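Keeping Cell Four Honest
A morning with the two-armed bench at Dalgleish, and the man who knows every screw in it

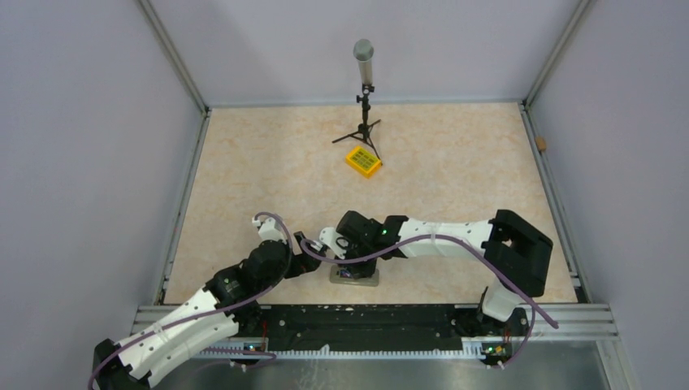 Bleddyn Gittins starts every service at the cables, and he'll tell you why before you've got your coat off. A pair of small arms sharing one floor will find any slack you leave them, and a loop that looks harmless with the arms parked can end up in a gripper the moment they reach for the middle. On cell four the cables are purple, one to each arm, and they follow the long white links with enough droop to let the joints turn. Gittins traces each with a fingertip, from the base up to the wrist and back again, feeling for flat spots. He does it with the two grippers brought nearly nose to nose over the marble-print floor, the pose where everything is stretched or bunched the most. If a cable is going to complain, he says, it'll complain there.

I'd come to the Dalgleish workshop in February expecting something grander, I'll admit. Cell four would fit on a decent dining table! But I have rarely enjoyed a piece of machinery so much. The arms are white plastic and black motor housings, light enough that Gittins can take one off its bracket and carry it to the bench under his elbow, and nearly every part that wears can be swapped before lunch.

The cell goes by the name Husier, after the control software that runs it, and its job is handling small objects that don't like being handled. It had 3,732 hours on the clock the morning I visited. The logbook calls for a full service every 495, with a shorter check whenever somebody changes the layout (which, in this building, is most weeks).

After the cables come the joints. Gittins switches off the motors and moves each arm by hand, slowly, through its whole range. He's feeling for a notch, a sort of faint click under the palm that means a gear tooth has started to go. The elbow is the usual culprit. He found one last winter that the software had been quietly correcting for, and he still sounds a bit put out that it got past him for so long.

"The numbers were fine," he said. "My hand knew in two seconds."

Then the fasteners. Printed links relax a little around their screws, and a screw that was snug in the fall can be a quarter turn loose by spring. He puts a dab of paint across each head after tightening, so that a broken line shows up the next time he's in there with a flashlight. The colour changes with each service. We were on orange.

Calibration is Jeferson Damasceno's department, and he brings a completely different energy to it. Where Gittins mutters, Damasceno hums. He sends both arms to the same point in space, one after the other, and measures how far apart they think it is. Then he moves the point and does it again, over and over, until he has 331 readings and a fresh correction table. The first time he tried this, working from a Vondbridge manual written for much larger machines, it took him two days. Now he's finished before his tea is cold, or so he claims. (It was cold. I checked.)

What I loved most was the spares drawer. Gripper fingers, mostly, dozens of them in slightly different shapes, each with a date pencilled on the back. The fingers take the worst of it, and Gittins retires a set after 3,000 grips whether it looks tired or not. The old ones go into a coffee tin, and the apprentices raid it when they need something to practise drilling on.

By noon the motors were back on and Damasceno was running the warm-up, both arms sweeping out and in at a crawl while Gittins stood with his thumb resting on the stop button. He watched the cables the whole time. On the fourth pass he stopped the cell, shifted one tie a finger's width down the link, and started it again.

The sister cell at Borance is due next month, and he's already packed the paint.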